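Keeping a Home Office Printer Working: Workshop Notes

Print this page | E-mail this page

Most faults in a home printer come from paper, dust or a stale connection. The notes below apply to ordinary inkjet and laser models. Switch the printer off at the wall before opening any cover, and let a laser model stand before touching anything near the fuser.

Paper

Fan the stack, square it on the table and load it with the guides touching the edges lightly. Guides set too tight cause skewed feeding; guides set too loose do the same. Keep opened reams in their wrapper, flat, away from outside walls. Paper that has taken up moisture curls toward the heated side in a laser printer and jams at the exit.

Pull jammed sheets in the direction of travel wherever the covers allow it. A torn corner left behind will stop the next sheet at the same point.

Rollers

When the printer picks up two sheets or none, clean the pickup roller before ordering a new one. Use a lint-free cloth dampened with water, turn the roller by hand and go over it 3 times. Let it dry fully. Alcohol hardens some rubber compounds, so check the manual first. A glazed roller that still slips after cleaning should be replaced together with its separation pad.
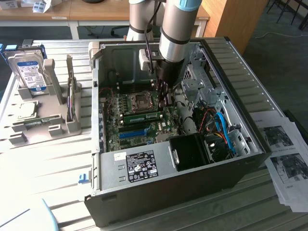
How often should an inkjet be used to keep the nozzles clear?

Once a week is enough for most models. Print one page containing all the colors. Repeated cleaning cycles use a good deal of ink, and if two in a row bring no change, leave the printer overnight and run a nozzle check in the morning.

Connection

A printer that shows as offline has often been given a new address by the router. Reserve a fixed address for it in the router settings, then remove the old printer entry from the computer and add it again. Clear any stuck jobs from the queue first — a single damaged file will hold up everything behind it.

Luana Dantas keeps a label under the lid of her Lirton with the network name, the reserved address and the page count at the last roller cleaning. Hers reads 3000.
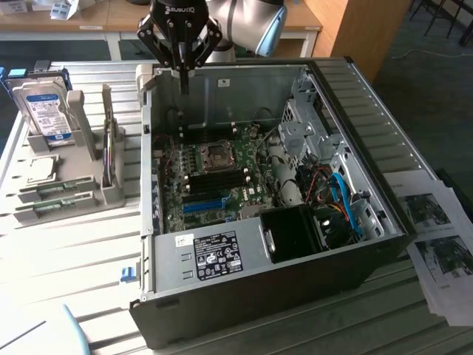
If the printer is connected by USB, plug it directly into the computer and leave hubs out of the chain until the fault is found. Try a second cable before reinstalling the driver. Long, thin cables cause dropped jobs that look exactly like software trouble.

Toner spills

Wipe up loose toner with a dry cloth, then a cold damp one. Warm water sets it. Do not use a household vacuum cleaner; fine toner passes through the bag and back into the room.

Notes compiled by Welington Rezende. Last checked in October.

Print this page | E-mail this page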